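From: Torquil Halliday
To: Clurnetti bench list
Date: 2022-02-03
Subject: Re: [bench] marks on white work boards

Priit Uibo wrote:
> Our board won't come clean. Soap shifts the loose bits but
> the red specks stay. Is it worth trying Flullier paste, or
> will that take the grid off as well?

Don't use paste on a gridded board. I tried it on a spare, 2 passes, and the lines went before the stain did. Ours is in much the same state as yours:

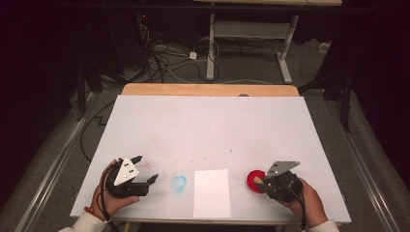

Filed under: Surfaces / Cleaning

Red specks are scattered over the surface, with a cluster of small ones on the left. The blue ring is faint. I would treat the two colours separately, red first, with a damp cloth and a plastic scraper held flat.

Put paper under the dish before opening it, and keep it away from the near edge. Replacement boards are Shehu part 1446. Dadar also lists one, without the grid.

Torquil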